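Sorting the odds-and-ends bin
Workshop tips, August 2023

Every bench ends up with a bin where things land. Empty ours out every 2 weeks and it takes five minutes. Leave it till March and you'll lose an afternoon.

Tip everything onto an old towel first. Wipe the bin, let it dry, then put back only what belongs at the bench. Plastska tubs with lids are fine for screws and small fittings.

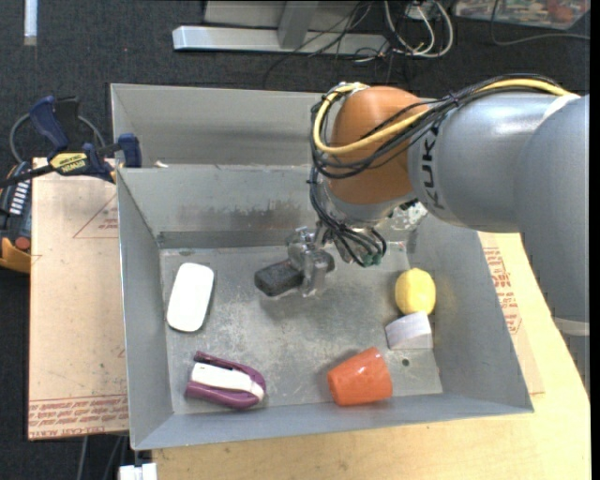
Food and stationery shouldn't share a bin with tools. Fruit gets forgotten and goes mouldy, and the juice marks bare metal. A lemon like the yellow one on the right goes back to the kitchen, along with the plastic cup — the purple and white stapler belongs in the desk drawer.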